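I have been selling my late aunt's postcard collection online since January. A thread on what I have learned, mostly against my will.

There are 2,428 postcards. She numbered them in pencil, on the back, in the order she bought them. So number 611 is a lighthouse, 612 is a cow, and 613 is the same cow.

The first thing you find out is that there are two kinds of postcard people. Picture people want the front. Postmark people want the back and would be just as happy if the front had a hole in it.

I listed a very nice harbor view from Bostthorpe for 28 dollars. Three messages in an hour. All three asked to see the other side.

The other side said "Weather poor. Feet bad. Home Tuesday." It sold for the full price to a person who collects one particular style of cancel and never mentioned the feet.

Prices make no sense and I have stopped trying. A hand-tinted cathedral, gorgeous, two dollars, no takers. A brown photo of a tram stop in Abdella, out of focus, 240 dollars after a bidding war that went on past my bedtime.

Lesson: cathedrals stayed put and everybody sent one. A tram stop got photographed once, by a bored man, and then they paved it.

The packing station is the dining table now. Meals happen elsewhere.

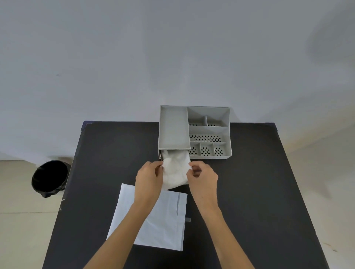 Organizer, drawer, cloth. The glamorous end of the business.

On cleaning: don't, mostly. A dry soft cloth for the outside of a sleeve, fine. Anything damp near an old card and you own a small piece of soup.

Also please do not erase the pencil. Dealers' prices, dates, my aunt's numbers, leave all of it. I rubbed out one number to tidy things up and a buyer in another time zone wrote me four paragraphs.

Sleeves: get the clear archival kind. I bought a box of 2,000 in the wrong size. They fit nothing I own. If you collect something slightly narrower than a postcard, we should talk.

I keep my records in an app called Asance, which has a field for "condition" with five choices. Every seller on earth uses one of them, and it's "very good." I have seen "very good" with a corner missing. I have seen "very good" with a bite.

My own system: if I'd be annoyed to get it, I say what's wrong with it in the first line. This costs me a few sales and saves me a great many emails.

The messages are the best part and are worth nothing. "Arrived safe, lost the umbrella." "Your brother has been told." Told what? That one went to an address in Flultuvton and I think of it more than I think of most of my relatives.

There's a run of nine from the same woman to the same hotel, all complaining about the hotel. She was staying there at the time. I'm not splitting those up.

Postage is where you lose your shirt. One card, one stiffener, one envelope, and suddenly you've paid more to mail the thing than the first sender would have believed possible – and she got a message on hers.

Stiffeners are just cardboard, by the way. Cereal box is fine. Cut it a little bigger than the card so the corners don't take the hit, then fold a sheet of plain paper around the lot before it goes in the envelope. 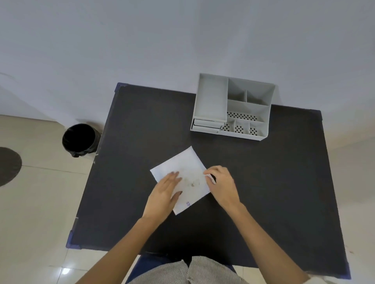 How do you tell a real photo postcard from a printed one?
Put a magnifying glass on it. Printed cards break up into dots or a fine pattern, and real photos stay smooth all the way down. Check a patch of sky first.

I got this wrong for the whole first month and sold a real photo of a flooded bakery for the price of a sandwich. The buyer left me lovely feedback. I bet they did.

Up next is the box marked "MISC," which for a woman who filed two identical cows separately is an alarming word.

Bostthorpe lot goes up tonight. Backs included, you animals.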